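Cluvomero slip-on finger pads for two-finger grippers: review after 90 days

I look after one small pick-and-place cell, a single arm with a two-finger hand, and for years the fingers were the bit of it I dreaded. The old pads were glued on. When they wore smooth I had to scrape them off with a blade, clean everything up, glue the new ones and leave the arm parked overnight. So when Kerr started stocking the Cluvomero slip-on set I ordered one the same afternoon, and I've been boring my colleagues about it ever since!

You get two pairs of pads, a plastic setting gauge, four short screws and a folded sheet of instructions. Each pad slides over the bare finger and is held by one screw from the back. My first change took 9 minutes, and that included hunting for the right hex key (it isn't in the box, and it really should be). 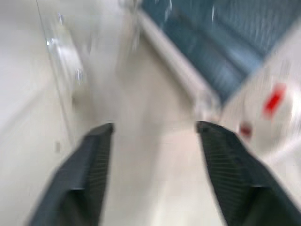 Words and photo by the reviewer
Posted October 16, 2022

The ridges on the inner faces are what I bought them for. They're fine and close together, and on my parts (moulded caps, slightly greasy from the press) they hold far better than the flat rubber did. I've been able to turn the grip force down a good way, and the caps come out with fewer marks on them. Lovely.

Setting up needs a bit of patience. The new pads sit prouder than the old ones, so the closed position has to be taught again. Close the fingers on the gauge at low force, save that as zero, then open fully and check that both sides travel freely. Do it with the arm well clear of the fixtures. I skipped the gauge on the second pair, thinking I knew better, and spent the rest of the morning chasing dropped caps.

Cleaning is easy. I run a dry nylon brush along the grooves at the end of each shift and wipe the tops with a damp cloth. Don't use the strong degreaser. I tried it on an old pad and the surface went tacky.

Wear has been better than I hoped. The first pair did around 350 hours before the ridge tops began to round off, and I changed them early to be safe. My last set of Kurkell glued pads managed 112.

Grumbles: the missing hex key, the tiny print on the sheet, and the screws, which work loose unless you put a dab of threadlock on them. Spare pads are only sold in pairs too, and my left one always goes first.

They also fit the Vureo hand on our test bench with the thinner shim, though I've only had them on there for a few days. I've got two more pairs on order.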